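Part 3: Getting your work table ready

Right, before we get to the fun bit, let's sort out the table. I wrote this part after setting up my own Cumura bench at Prerstead, and Danica Leka went through it afterwards and put back the steps I'd forgotten (there were a few!).

1. Clear the slats and give them a quick brush.

2. Flatten two of the cardboard sheets your parts came in and lay them side by side. The slots and holes don't matter a bit, and you needn't trim the uneven, tabbed edge at the front either.

3. Push the seam closed with your palms. Mine sits near the middle and I rather like it there — it gives me something to line things up with.

4. Stand your three blue bins in a row along the back. Small parts go in the left one, and anything with a cable goes in the middle one, bundled up.
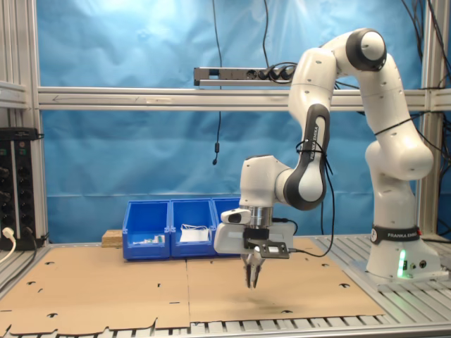 Furinia Set-up Guide, issue 4, page 3

Note: if a bin tends to slide, put something heavier in the bottom. Hubert Wysocka swears by tape, but I find it leaves a sticky mess on the plastic.

Caution: don't lean on the cardboard where it hangs over the gaps. It will fold, and your screws will go everywhere.

5. Get yourself a soft cloth. I like one with a bit of texture to it, but any clean one will do, and it's quite all right if it's crumpled.

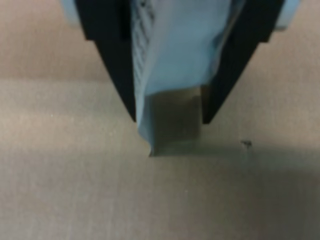
Furinia Set-up Guide, issue 4, page 4

6. Wipe small blocks and other loose pieces one at a time, and shake the cloth out over the floor, well away from the bins.

Caution: no sprays near the cardboard, please. It soaks them up and goes wavy for good.

Spare bins can be ordered from Kruger under part number 2391.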